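**Ticket 942 — Vodano gripper kit, gasket picking trial**
Status: open

Hi Kátia — me again! I'm still reviewing the Vodano kit for our Selluter line, and I've hit a snag.

Setup:

- Firmware 106, default speed
- Adhesive-backed gaskets, picked from a stack
- Grip force at 30, then 200 (no difference that I could tell)

At both settings it keeps grabbing two gaskets when I only want one. I squared the stack by hand and re-ran the teach routine, same result. The bladed finger is my favorite part of the kit so far, but I can't find a word on blade offset in the manual.

Gasket stack first, then the bladed finger near the gray part:

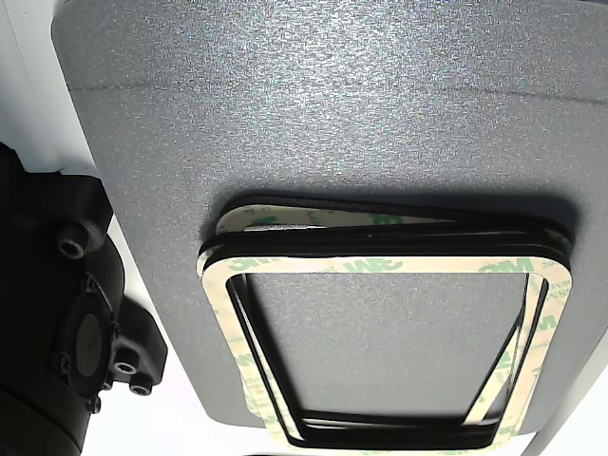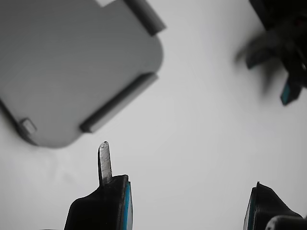
## What I need from you

1. The right blade offset for thin stacked parts
2. A yes or no on whether the Ulow fingertips fit this kit — I'd love to try them!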